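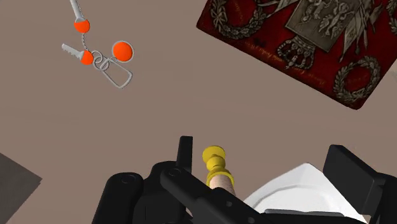 Flaltix opens its practice tabletop to small teams

November 9, 2019

Good news for anyone who has wanted to try out grasping code but has no arm to run it on. Padbridge software house Flaltix has opened up its simulated tabletop service, and after a week of poking at it we are having a great time.

The idea is simple. You pick a gripper, pick a table, and the service drops a mix of everyday things onto it. One of our first tables had keys with bright orange heads, a red book with a silver crown on the cover, and a little yellow piece shaped like a chess pawn, right down between the black fingers. It's all rendered, and you watch from close behind the gripper, so you get a really good feel for how tight the space is.

The library holds 200 objects at launch, and you can shuffle them as often as you like. Keys are our favorite so far — all those rings and thin bits of chain make picking a grip point a proper puzzle! The book is a nice change of pace, flat and wide, and it got our team arguing about edges for most of an afternoon.

Setup took us one evening. The free tier gives you 100 runs a month, and each run is kept for 48 hours so you can play it back or download the log. We'd love to see that stretched to a full week, and the search box in the object library could use some work (typing "book" brought up every box as well).

Guzmán, the robotics shop in Lomard, has been trying the service since June and plans to use it in its evening classes. There are 7 grippers to choose from right now, with soft fingers next on the list.

Sign-up is open now on the Flaltix site. Paid plans for bigger teams will follow once the free tier has settled in.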